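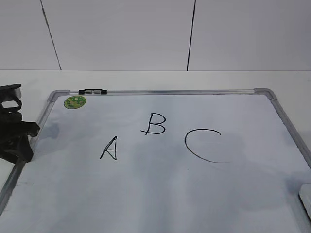 Reading time: 3 minutes

Home | News | Meetings | Reporting a crime | Contact

Filed under: Minutes, Community Safety

Print this page | E-mail to a neighbour

Jallardale Community Safety Forum
Minutes of the open meeting held on Friday, June 7, 2019

1. Welcome
The chair thanked everyone for coming out on such a damp evening, and gave a particular welcome to those who had walked down from the Brorwood end for the first time. Apologies had been received from the school and from the parish clerk. The neighbourhood police team was represented, as was the housing association, and there was tea.

2. Minutes of the last meeting
These were agreed as a true record, once "Peng Street" had been corrected to "Peng Lane" in the paragraph on the broken street lamp. The lamp has been mended.

3. Police report
The sergeant took us through the figures for the year so far, and was very patient with our questions. There have been 429 reports to the police from the Jallardale area, a good many of them to do with noise, lost dogs and parking, and the team would much rather have those calls than not. The matter that has worried people most is the run of break-ins to sheds and garages along the backs of Peng Lane and behind the Dravska depot. Mowers, hedge trimmers and bicycles have gone, mostly during the night and mostly from buildings with a simple hasp and padlock. Two men have been arrested and released under investigation, and the sergeant asked us, kindly but firmly, not to put names about on the village page while enquiries go on.

Some of the stolen tools have been recovered – they are being held at the police station, and anyone who thinks something might be theirs should ring the front desk with their crime reference number and, if at all possible, a serial number or an old snapshot. 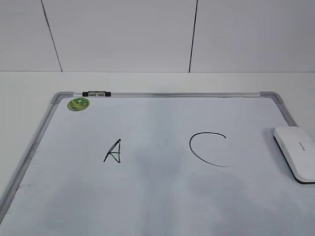 A resident of Peng Lane said that she had reported her garage door being forced and had then waited 2 weeks to hear anything at all, by which time she had begun to think the whole thing had been forgotten, and she wondered whether a short telephone call, even one with no news in it, would be so very hard to arrange. There was a good deal of nodding at this. The sergeant apologised and said that a call should have been made. The team will look at how victims of theft are kept up to date and will bring an answer to the next meeting.

4. Locks, lights and marking kits
The housing association has offered £200 towards property marking kits, which was warmly received. It was agreed that older residents and those who have already had a break-in should be offered theirs first. Somebody asked whether the kits work on garden pots. The sergeant thought they would, provided the pot is clean.

A longer talk followed on lighting behind the Dravska depot. The depot manager has written to say that the firm is willing to fit lamps on its own wall, but would like to know that the houses opposite will not be troubled by them at bedtime. The secretary is to write round to those houses.

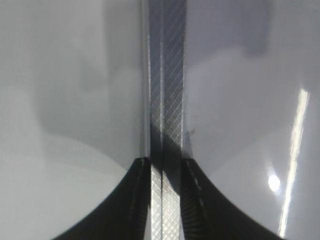

Community Safety Forum, summer meeting

5. Doorstep callers
Several people had been visited by a man offering to reseal driveways, who became rather sharp when turned away. Anyone who feels pressed or frightened should ring 999 without worrying that they are making a fuss. For everything else it is 101, and yes, the wait can be long. Trading standards would also like to hear of it, especially where money has changed hands.

The forum had 3000 leaflets on doorstep crime printed in the spring, and a fair number are still in boxes in the hall cupboard. Please do take a bundle for your own road.
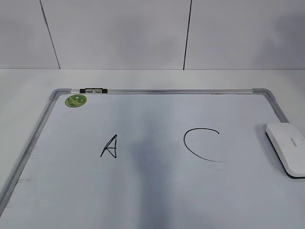
Photo: Jallardale Community Safety Forum

6. Neighbourhood watch at Brorwood
The Brorwood scheme has been asleep for a while and there was real pleasure at hearing that it is to start up again. The old signs may be reused if they are cleaned. New members need only give their name and a telephone number or e-mail address to the secretary, and there is no charge.

7. Any other business
The gate to the allotment path is being left unlocked again. Keyholders are asked to check it behind them, please, even when only popping in for the watering. A lady's umbrella was left behind last time and is on the hook by the kitchen.

8. Next meeting
In November, in the hall as usual, with the exact evening to be put on the noticeboard and on this website. Items for the agenda should reach the secretary a week before.

The meeting closed with thanks to the sergeant and to those who stayed to stack the chairs.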